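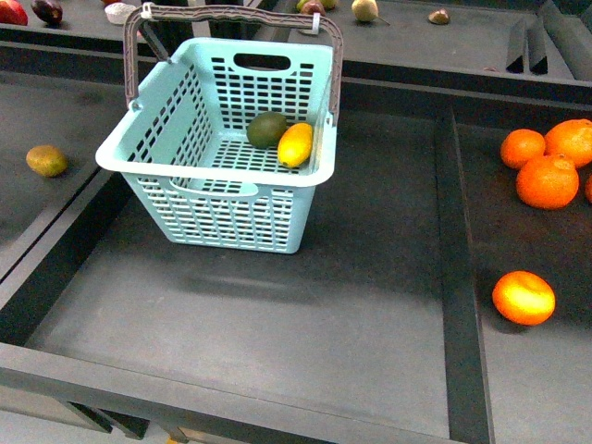
MINUTES OF THE MEETING OF THE STORE AUTOMATION WORKING GROUP

Date: 16/11/2024

Held at the Lustley store, upstairs training room

Present: Britt-Marie Magnusson (chair), Wendell Kapoor (produce and front end), Silvana Siqueira (technical lead, Unitz project), Ravindra Nigam (store operations), Iolanda Assunção (minutes)

Apologies: none received

1. Minutes of the last meeting

The minutes of the August meeting were approved with one correction. Under item 4, "restocking" should read "order picking." Wendell Kapoor pointed out that the group has never looked at restocking and he did not want the owners to think it had.

2. Matters arising

Ravindra Nigam has spoken to the insurer. The policy covers machines working in the back area with staff present. It does not cover machines working on the sales floor during opening hours. He has asked for the wording in writing and will forward it when it comes.

The spare key to the practice room has been found. It is back on the hook by the time clock.

The question of who pays for spoiled produce was carried over from August. See item 6.

3. Order picking with the Unitz

Silvana Siqueira reported. The task is the one agreed in August: take a short customer list, pick loose fruit and vegetables from the trays, and put them in a hand basket without damage. A person then checks the basket against the list.

Since August the team has made 200 picking attempts, one item per attempt. An attempt counts as good if the right item ends up in the basket, has no mark on it, and needed no help from a person. The attempts were not spread evenly over the different kinds of produce, and Silvana asked that the total not be quoted outside the group as a score for the machine.

Her summary by type of item was as follows.

Oranges and lemons are the easiest. The skin is firm and the shape is regular. When a pick goes wrong it is usually because two oranges are touching and the machine closes on both, or pushes one away while reaching for the other. Spreading them out fixes this, but a customer-facing display is never spread out.

Pears are harder. The machine tends to go for the middle of the pear, which is fine if the pear is lying flat and bad if it is leaning on something. Stems get caught.

Avocados and kiwis are picked up well enough. The trouble is pressure. A ripe avocado that has been squeezed looks all right in the basket and shows a bruise the next morning. The team now keeps picked avocados overnight and cuts them open before marking the attempt as good. Wendell asked that this be continued, as it is the first measure in the project that matches what his customers complain about.

Garlic and small onions lose their skins. The item is not damaged, but bits of skin collect in the trays and have to be cleaned out.

Very small items are not reliable. Silvana does not expect this to change with the present hardware.

Britt-Marie Magnusson asked how the machine compares with a person for speed. Silvana said the machine takes around 40 seconds per item on a good run. Wendell said a new hire on the first morning would fill the whole basket in that time. Silvana agreed and said that speed has not been worked on yet, by choice, while the team is still sorting out pressure and placement.

Ravindra asked whether a slow machine could still be useful if it ran all night. Discussion followed. Wendell's view was that orders come in during the afternoon and people want them by early evening, so the night hours are no help. Britt-Marie said that this may be true for the Lustley store but that the other branch takes a good share of its orders late in the evening for pickup at opening. Ravindra will get the order times for both branches.

4. The basket

This item took longer than planned.

The group discussed whether the machine should be expected to use an ordinary shopping basket with a swing handle, or whether a box without a handle should be used instead. The handle is in the way when it stands up. If the machine comes in from above it has to go to one side or the other, and it does not always choose well.

Silvana would prefer a plain open box for the next round. She said that half the wasted time in the project is the handle, and that a box would let the team measure the picking on its own.

Wendell was against. Staff use baskets, customers bring baskets to the counter, and the baskets stack. If the machine can only work with a special box then someone has to move the goods from the box to a basket, and in his opinion that person might as well have done the picking.

Iolanda Assunção suggested that a person fold the handle down before the run starts. Silvana said this had been tried. It works as long as the machine is only filling the basket. If the machine is also supposed to carry the basket to the end of the table, it has to raise the handle first, and that is a separate skill it does not have.

Ravindra asked if carrying is needed at all. It was agreed that it is not needed for now.

Decision: The next round uses the ordinary basket with the handle down. The machine fills the basket and a person carries it. Silvana may run a smaller number of attempts with a plain box for comparison, provided the results are kept apart.

5. Checking the order

At present a member of staff checks every basket. Silvana reported that the machine's own record of what it picked is usually right about the kind of fruit and less often right about the number. When an orange rolls out of reach or drops back into the tray, the machine may count it anyway.

Wendell asked about weighing the basket before and after each item. Silvana said it would catch most missed picks and would be cheap to add. It would not catch a lime picked in place of a small avocado. A color check might, though she was not confident, as the lighting in the practice room is uneven and the trays reflect it.

Britt-Marie asked how the two are told apart by staff. Wendell said they pick them up.

Decision: A scale is to be bought, up to the limit that does not need the owners' approval. Checking by a person stays in place for every basket until the group decides otherwise.

6. Spoiled produce

Ravindra reported that produce used in the trials has been charged to the produce department, which makes Wendell's waste figures look worse than they are. Wendell would like this corrected for the full period.

It was agreed that trial produce will be charged to the project from now on. Ravindra will work out what can be moved for the earlier months. Fruit that is handled but sound goes to the staff kitchen as before. Nothing that has been in the trial trays goes back on sale.

7. Household chores and the Zornby proposal

Britt-Marie had received a letter from Zornby asking if the store would take part in a trial of unpacking shopping at home. The idea is that a machine in the customer's kitchen takes the goods out of the bag and puts them away. The letter was passed around.

Silvana said she would like to see it done before she had an opinion. Our own machine works on fixed trays, where each compartment stays in the same place and there are raised edges to stop things rolling off. A kitchen has none of that. A refrigerator that somebody else filled is a much harder place to put a pear than an open basket.

Wendell said some of his older customers would be glad of help with putting things away, especially on low shelves, and that he would not want the letter turned down just because it is difficult. He would want to know what happens when the machine drops a jar.

Ravindra did not see what the store would gain. The insurer would have to be asked again from the beginning.

Iolanda asked if Zornby had given any results from real homes. The letter mentions 13 households but does not say what was done in them or how it went.

Decision: Britt-Marie will reply that the group is interested in seeing results and cannot commit to taking part. To be looked at again when an answer comes.

8. Position of the group

The owners have asked for a short statement on whether machines can take over chores in the store. After discussion the following wording was agreed for Britt-Marie to send.

"The machine on trial can pick firm, loose produce from fixed trays into a basket, slowly, with a person nearby. It is not ready to fill customer orders. We do not recommend any change to staffing or to the rota on the basis of the trial so far. We recommend that the trial continue."

Wendell asked that his preference for a stronger sentence on staffing be noted. It is so noted.

9. Any other business

The Lūse branch has asked if it can send people to watch a session. Agreed, no more than 3 at a time, and they should arrange it with Silvana first.

Iolanda reminded everyone that the practice room is to be swept at the end of each session and the trays wiped down. Onion skins were found in the corridor.

Actions

Ravindra Nigam: forward the insurer's wording; order times for both branches; correction of the waste charges.

Silvana Siqueira: buy the scale; next round of attempts with the handle down; short comparison with a plain box; separate results for each type of item.

Wendell Kapoor: list of the produce most often ordered loose, so that the next round can follow it.

Britt-Marie Magnusson: statement to the owners; reply to Zornby.

Iolanda Assunção: circulate these minutes; answer the Lūse branch.

The date of the next meeting will be set once the scale has been delivered.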